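About Girnodham

Girnodham is a small cookery school for adults who want to make ordinary meals at home. Greer Guthrie opened it above a shop with one table, a second-hand oven and a class of 3 people. We have moved since, but the classes are run in much the same way.

Most of our pupils have cooked very little. Some are living alone for the first time, and some have always left the kitchen to somebody else. We start with setting out: the board on the side of your working hand, the food bowl opposite, a tray further back for whatever is finished, and a clear space between them. It sounds dull and it takes up most of the first morning.

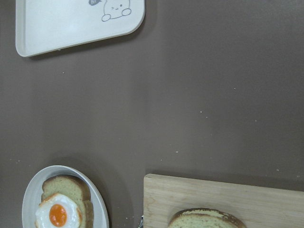 After that we go on to knives, then eggs, rice, soups and a plain loaf. Each course is six mornings long and you cook something every time. Wiping down is part of the lesson – please allow twenty minutes at the end for it.

Drita Begović teaches the beginners' mornings. Omar Nasrallah takes the bread course and the July week for school leavers. Najwa Awad answers the telephone and orders the food, so please tell her about allergies when you book.

In our last full year 374 people finished a course with us. The recipe sheets are free to keep, and there are now 200 of them in the folders by the door. Mireille Fakhoury is rewriting the older ones, as a few still give the oven settings for a cooker we got rid of.

Aprons, boards and knives are provided. Bring flat shoes and a box with a lid for taking food home. We can't store anything overnight.

Bookings for the spring courses open on 30 December 2019. Gift vouchers can be used for any course except the July week.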